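Chapter 8
What I Learned at the Vevstead Open Day

Before we get into maps, sensors and all the math that ties them together, I want to take you along on a visit. I do this with my own classes too, and it always makes the later chapters go down easier.

The Vevstead test campus opens its gates to the public every November, and I went on 2021-11-09 with a thermos, a notebook and a pair of shoes I regretted by lunchtime. Two teams were showing their work. Royer had brought a delivery cart that follows curbs, and the Hidport group had a small shuttle that finds its way by matching what it sees against a stored map. Same campus, two completely different ideas of how a machine should know where it is!

The Royer cart went first. Its whole route was 533 meters, and for most of it the cart did one simple thing: it found the edge of the pavement and kept a fixed distance from it. One of the engineers told me they had made 400 practice runs that fall, and the ones she remembered were the bad ones - leaves piled against the curb, a low sun, a garden hose somebody had left across the path. I wrote all of those down, and you'll meet each of them again in the exercises.

Then came the shuttle. Its map held 3160 landmarks (corners of buildings, poles, signs, that kind of thing) and the software, called Jondwood, picked out whichever ones it could recognize and worked backward to a position. I got to sit beside the operator and watch the matches pop up on her laptop. When a bus parked in front of a good corner, the position wobbled a little, then settled again as other landmarks came into view. I must have asked her to rewind that bit five times.

So, here is the question I'd like you to carry through the chapter: what does a road give a machine to hold on to? People tend to answer "the lines," and that's a fine answer on a highway. Campus roads are another matter. Look at the wide concrete road at the end of this section, with no lane markings painted on it, and start hunting for substitutes. I'd begin with the raised curb on the left, then the joints between the slabs, though a joint can look an awful lot like a crack. Farther off there's a street lamp standing taller than the trees. Jot down your own candidates before you read on - we'll need them in the next section, when we build our first landmark list.

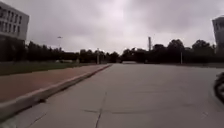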